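Counting what goes missing: how Sustalside measures bicycle theft

Bicycle theft is one of the worst-recorded offences in most towns. The loss is often small, the owner may have no insurance, and the chance of recovery is known to be low. Many owners therefore do not report it. A force that relies on reported figures alone will be looking at a number that depends on two things at once: how many bicycles are stolen, and how many owners think a report is worth the trouble.

Sustalside recorded 619 bicycle thefts last year. The year before, the total was lower by 20. On the face of it this is a small rise. Whether it is a rise in theft is a separate question, and it is the one the town's crime analysts have been working on.

The method

The town has run a household survey each April alongside the recorded figures. The most recent round had 3195 completed returns. Each household is asked whether a bicycle belonging to anyone living there was stolen in the previous twelve months, where it was taken from, how it was locked, and whether the theft was reported. The answers are weighted by district, tenure and household size, then scaled up to the town as a whole.

The survey has its own faults. People misplace events in time, and a theft that took place fourteen months ago is easily moved into the last twelve. To limit this, the form asks for the month of the theft first and the details afterwards, and returns that fall outside the period are dropped. Students in halls are not covered, and they own a good many bicycles. Visitors who cycle into town and lose a bicycle at the station appear in the recorded figures but never in the survey.

The two sources are compared only after thefts from non-residents have been taken out of the police total. That step depends on the owner's postcode being entered on the crime record. Where the postcode is missing, the record is assigned in proportion to the rest. This is crude, but the alternative is to leave the records out and understate the total further.

The reporting rate

The ratio of the two figures gives a reporting rate. It varies by the value of the bicycle and by where it was taken from. Thefts from a locked shed or garage are the most likely to be reported, partly because they are treated as burglary and partly because other items tend to be taken with them. Thefts from the street are the least likely.

The reporting rate also moves when the means of reporting changes. Sustalside moved bicycle theft to an online form two years ago. The form takes a few minutes to fill in, accepts a frame number and returns a crime reference by email. Before that, an owner had to telephone and wait. An easier form should be expected to raise the recorded count with no change at all in the number of bicycles taken, and the survey suggests that much of the latest rise is of this kind.

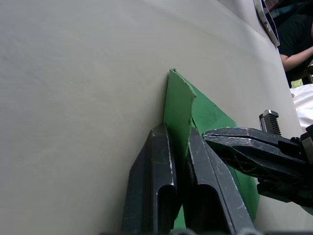
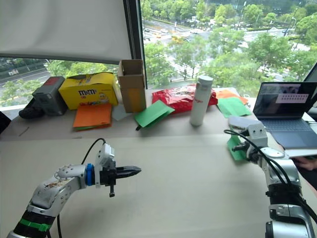

The analysts have been careful not to put a single figure on the effect. The sampling error on the survey is wide once the answers are split by type of theft, and a difference of 20 recorded offences is well inside it. Their published note states that the recorded rise is consistent with no change, with a modest increase and with a modest fall. Local coverage reported it as an increase.

Where it happens

Location is a firmer part of the record than volume. The crime record carries a map reference, and street thefts in Sustalside are heavily bunched. Taken together, 13 stands account for a large share of them. Most are near the station, the swimming baths and the rear entrance of the Altau shopping centre. They have three features in common: long stays, steady foot traffic, and no window or counter that looks directly on to the racks.

Raw counts at a stand say little without some measure of use. A stand that holds sixty bicycles all day will lose more than one that holds four, even where the risk to each bicycle is the same. The town has started to collect occupancy counts on weekday mornings and afternoons, and divides thefts by bicycle-hours parked. On this basis the station drops down the list and the Altau entrance moves to the top. A short row of stands beside the library, which had not drawn any notice on raw counts, comes out nearly as high.

Two changes have been made in response. The Altau stands were moved to the front of the building, where they are in view of the taxi rank, and the old wheel-grip racks by the library were replaced with hoops that allow the frame and one wheel to be locked together. Both sites will be compared with a set of stands left as they were. Thefts at neighbouring streets are included in the comparison, so that any shift from one rack to the next is counted against the result.

Marking and recovery

Recovery is the weakest part of the system. Bicycles are found fairly often, but a found bicycle can be returned only if it can be tied to an owner. Frame numbers are supplied in a minority of reports. Some numbers are copied wrongly, and some makers repeat them across models.

Sustalside uses a register called Drereck, which links the frame number to a marked label and a photograph. Officers can search it by partial number, which deals with most copying errors. Registration is free at marking sessions. The difficulty in judging it is the usual one with voluntary schemes: owners who register tend also to buy better locks and to park more carefully, so a lower theft rate among registered bicycles cannot be credited to the label. Return rates are a fairer test, as they compare only bicycles that have already been stolen and found. The town intends to publish these from the next round onwards, split by whether the owner supplied a frame number, a register entry, both or neither.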